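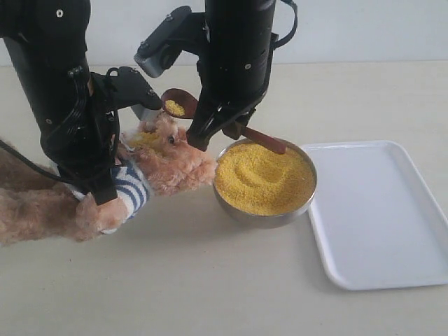 Ustow Hall kitchen: walk-round checklist, with comments

I love doing this one. The kitchen at Ustow gets used by everybody from the toddler lunch to the Wednesday supper club, and it's a joy to see it looked after so well! Ticks and crosses below, with my notes after each.

1. Exits and routes
Back door opens fully from inside: YES
Corridor clear: NO. Folding chairs again, stacked against the wall by the meter cupboard. Please take them back to the store.
Exit sign lit: YES (lovely and bright with the new tube)

2. Fire
Blanket on its hook, tapes hanging down: YES
Extinguisher pin and seal in place: YES
Alarm test sounded in all rooms: YES, and you can hear it in the garden now, a big improvement on last time.

3. Cooker and hood
Gas tap turns freely: YES
Hood filters clean: NO. Sticky along the lower edge. Hot water and soda crystals overnight will shift it, I promise.
Oven door closes by itself: NEARLY. The left hinge is stiff.

4. Fridge and dry stores
Fridge below 5 degrees: YES
Freezer seal: YES
Grain, rice and flour in lidded tubs: YES, 21 tubs and every one has a date on it. Wonderful! I wish the Allach kitchen could see this shelf.
Anything out of date: one jar of mustard, binned.

5. Water
Hot tap at the sink: 53 degrees after one minute. Fine for washing up, but the warning sticker has peeled off and needs replacing.
Hand basin: soap YES, paper towels NO (empty holder, spares are under the stairs)

6. Electrical
Kettle and toaster leads sound: YES
Sockets by the sink: one cover plate cracked. Taped over and switched off until the electrician comes.
Plememgate urn: test label is still in date. What a workhorse that thing is.

7. Floor and lighting
Lino lifting by the hatch, a proper trip hazard. Needs gluing before the August lunches.
All lights working: YES

Result: 7 items to put right, and the socket comes first. I'll be back to look at that and the lino, and I'll bring the good thermometer so we can do the freezer properly as well.

9 comments | Share

Related
Midtbø cabin: stove and chimney checks
Allach kitchen walk-round
Storing dry goods in a damp building

We use cookies to remember your settings. Accept | Manage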